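O pano do pôr do sol

Comprei em março um pano grande para a mesa, com uma paisagem impressa: céu azul profundo, faixas de nuvens, pinheiros escuros e um brilho laranja do lado direito. Custou 535 coroas na loja Koltotine e eu pensei muito antes de pagar.

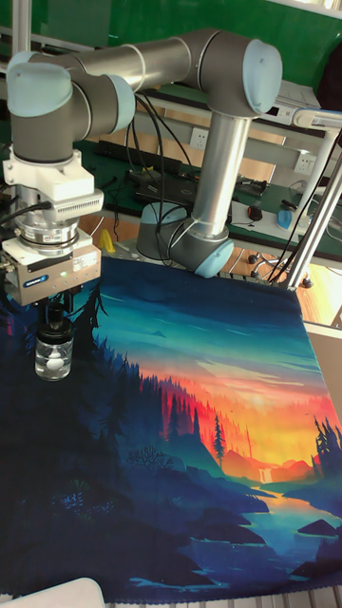

Escrito por Ondton | em Casa e mesa | 88 leituras

Gosto de ver os frascos pequenos em cima dele. O vidro transparente com tampa preta e bolas brancas dentro fica muito bonito perto da floresta, porque o fundo é quase preto e o branco aparece bem. Na minha língua temos uma palavra para esta hora do dia, quando a luz já é laranja mas as árvores já são noite. Em português ainda não encontrei uma igual (se alguém conhece, por favor escreva nos comentários).

A bainha ficou um pouco ondulada. Tentei passar a ferro pelo avesso, com temperatura baixa, e melhorou só nos cantos.

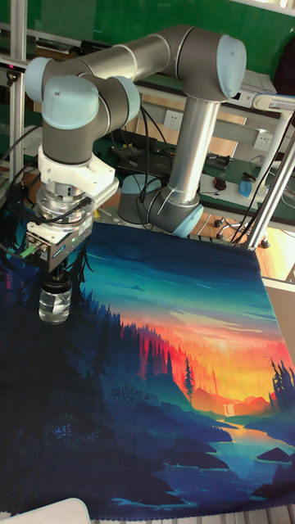 Também experimentei pôr pesos nas pontas, mas escorregavam. Uma leitora de Windmont aconselhou fita de costura com chumbo, que se vende em rolos, e a mais barata que vi custa 200 coroas. Vou esperar um pouco. Entretanto, guardo o pano enrolado num tubo de cartão, nunca dobrado, para não fazer vincos no céu.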